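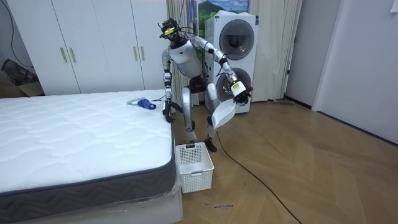

卧室家务任务数据公开：Skoma团队尝试用“中断重来”的办法训练双臂机器人

2021年1月23日，星期六

Kurevville讯　Skoma研究小组本周公布了一项关于家务机器人学习方法的结果。小组让一台人形双臂机器人在布置成卧室的实验间里反复执行整理和清洁任务，并在训练数据中专门加入操作中断后重新接续的片段。按小组的说法，加入这类片段之后，机器人在长任务中途出错时，更容易从出错的那一步继续做下去，不必退回起点。

这项工作由Belmiro Fonseca和Yavuz Taşdemir共同负责，前者主管数据采集，后者主管策略训练与评测。训练代码和任务说明放在小组自建的Plinance平台上，其他实验室可以提出申请后下载。

实验间里有床、衣柜和叠放的洗衣烘干设备，地面是人字形拼接的木地板。任务都围绕这些家具展开，分为取放织物、床面清洁、物品归位等几类，每一类下又分若干步骤。小组一共编写了16项任务，最短的只有两三步，最长的要在床和洗烘设备之间往返。

Fonseca介绍，他们最初的做法与多数同类研究相同，由操作员远程控制机器人，把一项任务从头到尾做完，只保留成功的记录。用这样的记录训练出来的策略，在短任务上表现尚可，步骤一多就容易停住。一块布没有夹稳，或者篮子被碰偏了几厘米，机器人面对的情形就已经不在训练数据里了。

“成功的记录太干净，”Fonseca说，“操作员很熟练，他们几乎不犯策略会犯的那些错。”

新方法的改动集中在采集阶段。操作员执行任务时，系统会在事先不告知的时刻发出提示，要求停手。随后由另一名操作员接手，从当时的姿态和物品位置继续完成余下步骤。接手的人不看前一段录像，只能根据眼前的情况判断做到了哪里。小组把前后两段记录分开保存，训练时再按任务步骤重新配对，同一个前段可以对应不同操作员给出的后段。

最终数据集包含1,040段记录，其中既有完整示范，也有中断接续的片段。每段记录都附有步骤标签，由操作员在当天采集结束后补写，再由另一人核对。Taşdemir说，标签写得晚了，人会记不清自己当时为什么那样做，所以组里规定不能拖到第二天。

评测阶段，小组比较了两种策略。一种只使用完整示范，另一种同时使用接续片段，两者的网络结构和训练步数一致。测试时，评测人员在任务进行到一半时移动物品，或者让机器人从中间某一步开始。报告称，使用接续片段的策略在物品被移动后恢复执行的次数明显较多，在没有干扰的短任务上，两种策略差别不大。

床面清洁是其中较难的一类。床垫表面柔软，绗缝的纹路又让高度处处不同，刷子压得太轻扫不动碎屑，压得太重则会把床面压出凹陷，碎屑反而滚向别处。簸箕放在这样的表面上也不容易保持平稳。小组为这类任务单独延长了采集时间，并要求操作员在每次清扫前先确定簸箕口的朝向。

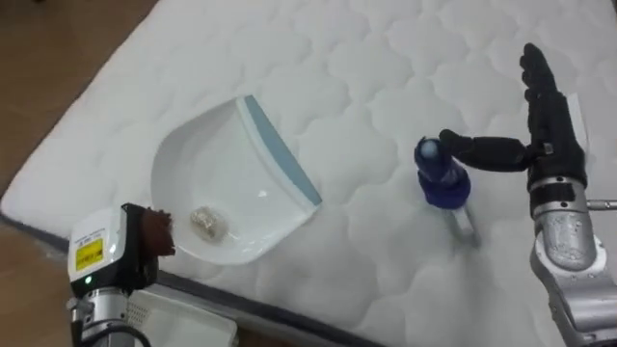

全文阅读约需6分钟

两侧手臂的末端并不相同。一侧是夹爪，可以夹住刷子一类的工具；另一侧是带关节手指的机械手，用来处理喷瓶等形状不规则的物品。Taşdemir表示，左右不对称的配置给训练带来了额外的麻烦，同一个动作不能简单地镜像到另一侧，数据量也就不能靠翻转来增加。好处是两只手可以分工，一只拿工具，另一只负责按住或扶住物品。

在分工的问题上，小组没有给策略写死规则。操作员在采集时可以自己决定先动哪一侧，只在任务说明中规定哪件工具归哪只手使用。训练后的策略大体沿用了操作员的习惯，多数情况下先让一侧就位，再移动另一侧。报告附录列出了几次例外，两侧手臂同时向同一区域移动，由安全程序叫停。

叫停的记录也被保留下来。小组把它们单独归为一类，不参与训练，只用来检查安全程序的触发条件是否合适。去年5月试采集时，触发条件设得过严，手臂靠近床沿就会停下，一上午做不完几段。后来改为根据手臂末端的速度和距离共同判断，采集才恢复正常节奏。

接续片段的采集成本比完整示范高。每一次中断都要有第二名操作员在场，两人轮换，单位时间内得到的记录比原来少。Fonseca承认，如果只看记录数量，这种做法并不划算。小组为此做了一组对照，把接续片段的数量逐步减少，看结果从哪里开始变差。对照显示，片段减少后，最先受影响的是跨越两件家具的任务，例如从洗烘设备处取出织物再放入篮中；只在床面上进行的任务受影响较小。

另一个发现与中断的时刻有关。起初提示的出现时间完全随机，许多中断落在手臂空走的途中，接手的人几乎不用判断，后段与普通示范没有什么两样。后来小组提高了物品刚被抓起、即将放下这两个时刻被打断的比例，同样数量的片段对训练的帮助更大。报告建议其他团队采用类似做法时，优先安排在手与物品接触状态改变的前后。

织物任务的结果不如预期。布料垂下来的形状每次都不一样，接手的操作员常常要先把布提起来看清边缘，再决定往哪里放。策略学到了提起的动作，却不一定能判断什么时候该停，有时会把布提起又放低，来回多次。小组认为这与相机的位置有关，布料靠近机身时，头部相机只能看到上半部分。下一步打算在训练中加入固定相机的画面，看能否减少这种情况。

测试的范围也有限。全部110次正式评测都在同一个实验间完成，家具位置基本不变，光照也较稳定。换一个房间后结果如何，报告没有给出数据。Taşdemir说，小组正在与Akgül实验室商谈，准备由对方按照同一份任务说明另行布置房间，用不同的床垫和收纳用品重复其中一部分测试。对方的人员不会参与本次策略的训练，评测结果由两家分别记录后再合并。

评测标准方面，小组没有采用单一的成功或失败，而是按步骤计分。清洁任务中，找到工具、摆好簸箕、把碎屑扫入、将工具移离床面各算一步，每一步由两名评测人员独立打分，意见不一致时回看录像。这种计分方式能看出策略停在哪一步，但不同任务的总分不能直接比较，报告中的各项结果因此分开列出。

对于数据的使用，小组提出了几项要求。申请者需要说明用途，发布结果时应注明使用的是哪个版本，改动过步骤标签的要一并公开改动内容。现阶段开放的是第2版，与早期试采集的版本相比，补充了接续片段的配对信息，并修正了一批步骤边界标错的记录。早期版本不再提供下载，已经使用该版本的团队可以向小组索取对照表。

平台上同时提供了一份采集手册，内容包括提示音的设置、两名操作员交接时的站位，以及每段记录开始前物品的摆放范围。手册没有规定物品的精确位置，只给出允许的区域，由操作员在区域内自行摆放。Fonseca说，早期曾在地面和床面上严格对位，结果策略对位置过于敏感，稍有偏移就抓空，后来便放宽了要求。

小组计划在今年5月发布下一批数据，任务将增加更换床品和整理衣柜两类。衣柜任务要求机器人拉开柜门后保持身体平衡，目前仍在调试，能否按期加入尚未确定。数据申请和勘误反馈均通过Plinance平台提交。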